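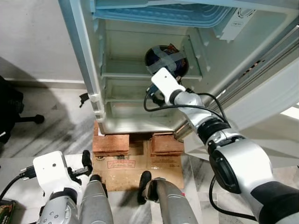 Where does the raw chicken go in a small refrigerator? On the lowest shelf you have, in a container with sides, so that if it leaks it leaks onto nothing you plan to eat.

OK, that was the question I got most after the last class, so I'm putting it at the top of the handout for Week 4. We're still on small kitchens (the Gristham apartments are our case study again, bring your floor plan!).

Cold storage, my short version:

Keep the fridge under 40 F. The dial numbers are not degrees, and on plenty of small models a higher number means colder. Check your manual, then check with a thermometer anyway.

Leftovers go in within 2 hours. I use shallow containers and I don't stack them while they're warm.

Door bins get the mustard and the jam. I know everybody loves milk in the door, but it warms up every time you go looking for a snack.

Glass shelves: let them come to room temperature before you wash them in hot water. I cracked one in January and I'm still mad about it.

For next time, read the Sonddale packet, the part on defrosting, and sketch your own fridge shelf by shelf. Pencil is fine.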